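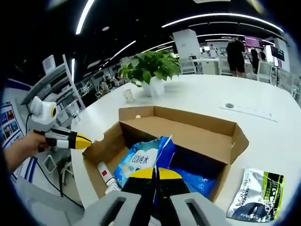
A reader at the Cumham site writes that the draft handling rules are fine as far as they go, but could we please settle what "put it in the box" means before someone has to do it 400 times. The same reader asks whether a bottle leaning on the wall of a carton is in the carton, or merely visiting.

Fair question. The draft says "placed fully inside," and it took one afternoon at Gostomer to find out how many opinions fit in those three words. One camp wanted the item flat on the bottom. Another was happy as long as nothing poked above the rim. A third had stopped reading at "placed."

So the wording has changed, and the new version of the packing rules takes effect in August. For those of you who skim (we have met you), the parts that matter:

An item counts as placed when it is below the rim, at rest, and out of contact with both fingertips. Leaning is allowed. Balancing on a flap is not, however impressive.

Flaps go fully open before the first pick. Half-open flaps look tidy and then swing shut on the jaws, and we have enough recordings of that to last us.

Soft packs and pouches are picked by the body. No corners, no seams, no tear strips. A pack that is creased or torn may stay in the set, but it goes on the item sheet with the word "damaged" next to it. Several sheets from spring list every item as "OK," including one that had to be swept up. Please look at the thing before you write the word.

When two grippers are in use, the one that isn't picking stays outside the carton until the other one has cleared the rim. Trullex asked for an exception for experienced operators. The answer is no, chiefly on the grounds that everybody at Trullex turns out to be an experienced operator.

Cables hang on the operator's outer side and never cross the carton opening. If you have to step over your own cable to reach the table, start again.

Drinks stay off the work table. This was in the old rules too, in bold, and had roughly the force of a weather forecast. It now has its own line on the checklist, with a box to tick – and yes, ticking the box while holding a coffee has already been tried.

Glossy packaging got the longest discussion and the shortest rule. Kalinowski wanted shiny bags and metallic pouches taken out altogether, because they throw glare and make the recordings harder to use. The other view was that shops and warehouses are full of shiny bags and will not be giving them up for our convenience. They stay in. At least 5 items in every 100 must have a reflective surface, and you may not meet the quota with the same bag each time.

Review is the other change. Until now each site checked its own work and found it excellent. From August, sites swap: Gostomer reads Cumham, Cumham reads Trullex, and so on round. Each swap covers 200 recordings, picked by draw. Reviewers mark against the written rule only. If you find yourself typing "technically fine but," stop at "fine" and send the rest to us as a proposed change.

Comments on the wording are open until the last Friday of this month. Please quote the line you object to and supply the one you would like instead. "See above" and "as discussed" will be filed under weather.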